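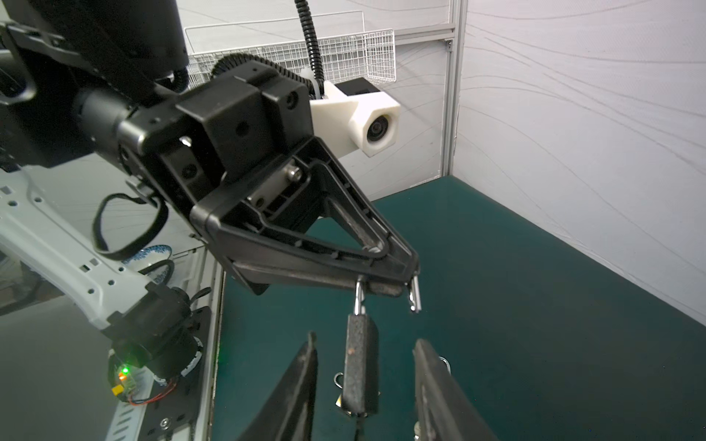 Household > Cleaning > Benches, Tables and Worktops

Print this page | E-mail this page

Kitchen | Laundry | Workshop | Garden | Pantry

Looking after painted and coloured tabletops

By Nkechi Lawal

My mum had a green kitchen table that came with her from house to house for most of my childhood, and by the time it landed in my garage it had been scrubbed with just about everything you can buy in a supermarket (and one or two things you probably shouldn't). I still use it for potting up seedlings and mending toasters. So I have a soft spot for coloured tops, and I get more letters about them than about any other bit of furniture, usually from somebody who has bought a lovely dark one and is wondering why it never looks clean!

Dust first, always

Before any water goes near the table, get the grit off. Grit under a damp cloth is sandpaper, and you'll be pushing it round in circles while thinking you're doing a good job. I use a soft banister brush, the sort with the long floppy bristles, and sweep towards me into a dustpan held just under the lip. If you've been sawing or sanding, run the vacuum over it with the brush head on and then have a cup of tea while whatever is still floating about comes down. Go over it once more after that.

Old cotton singlets make the best dusters in the world. Cut off the seams and any buttons, wash them without fabric softener, and keep a pile in a drawer.

Check it with a low light

Overhead lights are kind to a tabletop. Turn them off in the evening, put a torch or a desk lamp down low at one end and have a look across. Dark blues, greens and teals will show you every speck in the bright part and hide the lot in the dim corners, so move the lamp along as you go and don't trust the bit you can't see properly. Fine scratches show up well this way too, and it's worth knowing which marks are scratches and which are only smears before you start rubbing.
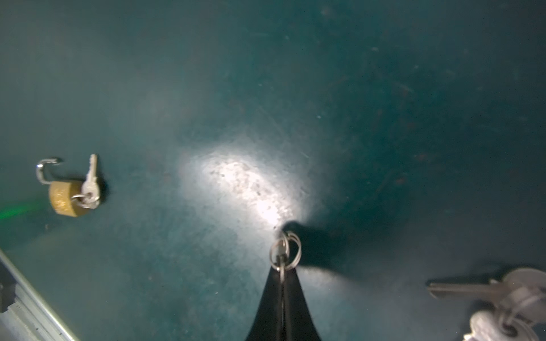 Washing

A bucket of warm water and a small squirt of dishwashing liquid will do for nearly everything. To be fussy about it, I put 1000 ml of water in an old ice cream tub with half a teaspoon of detergent, and that does a good-sized table with some left for the chairs. Wring the cloth until it's barely damp, wipe in straight lines, rinse, wring, wipe again with clean water and dry straight away with a tea towel. Leaving it to dry by itself is where the streaks come from.

For dried glue or jam, lay a warm wet cloth on the spot for five minutes and then lift it with the edge of an old plastic card. Please leave the paint scraper in the shed.

Scuffs and fine scratches

Grey scuffs often sit on top of the finish, and a white pencil eraser will take a good many of them off. Rub lightly, brush the crumbs away and look again. Fine scratches are a different matter. On a painted top you can soften them with a thin coat of clear furniture wax, buffed well – test it underneath first, as some waxes darken the colour. Titilayo Wike wrote to me in March to say she'd gone over hers with 200 grit paper to get rid of one scratch and ended up with a cloudy patch the size of a dinner plate. We've all done something like it. If you're not repainting, put the sandpaper away.

Keeping it nice

Stick felt on the feet of anything heavy that lives there, vices and sewing machines included. An offcut of cork or lino under the messy jobs is cheaper than any polish, and you can shake it out over the garden bed when you're finished. And lift things, don't drag them! I say this to my own family more than 87 times a year and there is still a long line down the middle of the green table from somebody's tackle box.

Back to Benches, Tables and Worktops | Next: Getting candle wax out of timber

Print this page | E-mail this page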